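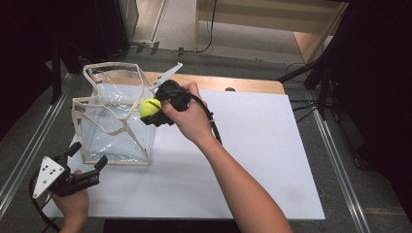
Siu-fong Hsiao 认为，网球存放得好不好，首先取决于容器能不能让人一眼看见里面的球，其次才轮到密封。她在《球具保管札记》中写道，不透明的箱子往往把旧球藏到最底层，几个月后翻出来，毛毡已经压出印子。这一看法在业余球会中流传较广，也有人不同意，见下文“争议”一节。

打印 | 电子邮件

网球（用球）

网球是网球运动使用的空心橡胶球，外面包覆毛毡，毛毡接合处形成一条连续弯曲的接缝。本条目介绍球的外观与构造，以及球在使用之后的收纳和保管。关于比赛规则，参见“网球运动”。

构造

网球的内芯由两个半球形橡胶壳黏合而成。多数比赛用球在制造时充入高于大气压的气体，称为有压球；另一类依靠较厚的橡胶壁提供弹性，称为无压球，常见于练习场和发球机。两类球外观相近，单凭肉眼不易区分，用手捏压可以感觉到软硬差别。

外层毛毡由羊毛与合成纤维混织，裁成两片形状相同的哑铃形毡片，交错贴合在内芯上。两片之间的缝隙以胶料填充，成为人们熟悉的白色弧线。毛毡影响球在空气中的阻力，也影响球与拍线之间的摩擦。新球表面的绒毛较为整齐，使用一段时间后会起毛，球速随之减慢；再继续使用，绒毛被磨短，球速又会变快。

颜色

早期网球以白色为主，也有黑色。彩色电视转播普及后，荧光黄绿色因在屏幕上较易辨认而被广泛采用，英文称为 optic yellow。中文里有人叫黄色，有人叫绿色，商品目录中两种写法并存。同一只球在不同光线下也会有差别，受光处偏亮黄，背光处偏橄榄色，所以单看一面很难定名。

印字

球面通常印有品牌名称，有的还加印型号或数字。数字用于区分相邻球场的用球，与球的性能无关。印字多为黑色，直接压印在毛毡上，随球面弯曲，字形中间较宽、两端略窄。例如标有“kawasaki”字样的球，采用粗圆的小写字母，字尾上方带有圆圈 R 注册商标符号。反复击打后，印字会逐渐模糊，部分球会以此作为淘汰旧球的参考，但印字深浅与内压之间没有固定关系。 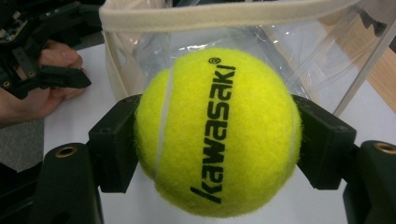
收纳容器

出厂的有压球装在加压的密封罐中。开罐之后，罐盖只能防尘，不能恢复压力，因此已开封的球可以改放在其他容器里。常用的有下列几种。

球筐：金属或塑料制，有的底部栅条间距略小于球径，向下一压即可把球收入筐内。适合场边使用，长期存放时容易积灰。

网袋：重量轻，通风好，可以挂在墙上。装得过满时，底部的球受力较大。

透明软盒：以透明塑料薄片覆在细框架上，不用时可以折平。盒壁较软，放久了会起皱，上沿也可能弯曲，但不妨碍取放。从侧面能看到球的数量和毛毡状况，适合家庭和小型训练班。市面上有一种名为 Flustus 的软盒，敞口式，容量为70只。

硬质储物箱：盖子可以扣紧，防潮效果较好，占地较大。Plenport 网球会使用的储物箱每箱可放165只，箱外贴有开封月份。

放入与清点

放球入盒时，宜在靠近盒口的高度松手。从高处投入，球会弹出盒外，也容易把软盒的上沿压歪。软盒应放在平整的台面上，四角展开以后再装球。折叠过的盒子若有一角没有撑起，装到一半时会向该侧倾斜。

旧球与新球分开存放，便于取用。Vetier 训练班的做法是每年2月清点一次，把弹性明显不足的球挑出，改作脚步练习的标记物，或切口后套在椅脚上。清点时逐只捏压，再从齐肩高度落下，与一只新球对照。对照用的新球每次从同一型号中取，避免有压球与无压球混比。

环境

网球宜放在干燥、温度变化小的室内。毛毡吸水后球会变重，晾干以后手感也可能变硬。雨后收回的球应摊开晾透再装盒，不要用暖风直吹。汽车后备箱夏季温度较高，不适合长期存放。沾有红土的球可用软毛刷轻刷，刷毛方向顺着接缝走；不宜机洗。

争议

透明容器是否更好，意见并不一致。Yichen Lei 指出，透明盒如果摆在窗边，毛毡长期受日照会褪色，印字也会变淡，应当配上布罩或放进柜内。他曾把同一批球分放两处，存放90天后比较，窗边一组颜色较浅，柜内一组变化不明显。Siu-fong Hsiao 回应说，这属于摆放位置的问题，与盒子本身无关，并建议把透明盒放在有窗帘的房间。

加压保存罐的效果也有讨论。这类罐子通过旋紧盖子或打气维持内部压力，可以减缓漏气；对于已经变软的球能恢复多少，使用者的说法差别较大。

参见

网球拍
球罐
发球机
毛毡

本条目最后修订于2023年7月13日。

打印本页 | 以电子邮件发送本条目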